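Ticket: label printer at Huvville counter drops every job after the first
Opened in May, status: pending
Posted by front office, Huvville

7:50 am
Printer at the front counter prints one label then stops. Queue says "printing" forever. Power cycle gets you one more label, then same thing. We have 40 orders waiting on labels before the noon pickup so this is kind of urgent.

8:05 am
Tried so far:
- new roll of labels
- different USB port
- other USB cable (the short one from the back desk)
- cleared the queue, restarted the spooler
No change. One label, stop. The light on the front stays green the whole time, no red, no blinking.

8:20 am
Printed the self test by holding the feed button. Prints fine, all four test labels came out clean, no gaps. So the printer itself can print more than one in a row. Has to be the PC or the driver or Mussa.

8:35 am
Test page from Windows, three copies. Got one. Tried from Notepad too, same. So not Mussa, or not only Mussa.

Hooked the printer to the laptop from the Plistley office, which has the older driver. Prints all day. Did ten in a row, no stops. Moved it back to the counter PC and it died after one again.

8:50 am
Driver on the counter PC got updated at some point, don't know when. Laptop is on the one before. Uninstalled the new one, rebooted, put in the old one off the laptop. Windows helpfully put the new one right back on the next reboot. Turned off automatic device drivers, did it all over. Old driver stuck this time.

9:15 am
Better but not fixed. Now it prints 4 labels and stops. Every time 4. Counted it five times bc I didn't believe it.

Queue history on this PC shows 2,601 jobs. No idea why it was keeping them. "Keep printed documents" was checked under Advanced, and I did not check it. Unchecked, stopped spooler, emptied the folder (took forever), started spooler.

9:40 am
Now it's printing past 4. Got to 11, then paused for some 40 seconds, then carried on by itself. Never did that on the laptop. Labels after the pause are shifted down a bit so the barcode is half off the bottom edge. Ran the calibration from the button, lines up again until the next pause.

Bidirectional support was on here, off on the laptop. Turned it off. No pause in the last 20 labels. Don't want to call it yet.

10:10 am
Pause is back. Not as long. Happens when Mussa syncs, I think?? Sync icon spins, printer waits, sync ends, printer goes. Set sync to manual for now and we're printing the backlog in small batches. Slow but the noon pickup should be ok.
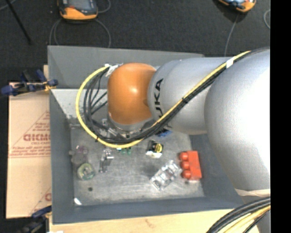
10:30 am
Batches of five are fine. Bigger ones still shift the barcode on the last couple. We're tossing those and reprinting, so somebody please order more rolls, the wide ones. Last order from Grillasell came with the wrong core size and we had to wind them by hand, so check the part number on the old box first.

11:25 am
Backlog done. Leaving sync on manual til I hear back. Means stock counts at Plistley will be behind ours, they've been told to hit refresh before they promise anything to a customer.

Need from support:
- which driver we're supposed to be on
- can the sync run at night only, or at least not every few minutes
- is it ok to leave bidirectional off permanantly
- whether the other two counter PCs have that "keep printed documents" box checked, I can't log in to them from here

Call the counter phone, not my extension, I'm not at my desk til after 2.

1:45 pm
Someone turned sync back on over lunch. Pauses again. Turned it off again and put a sticky note on the monitor.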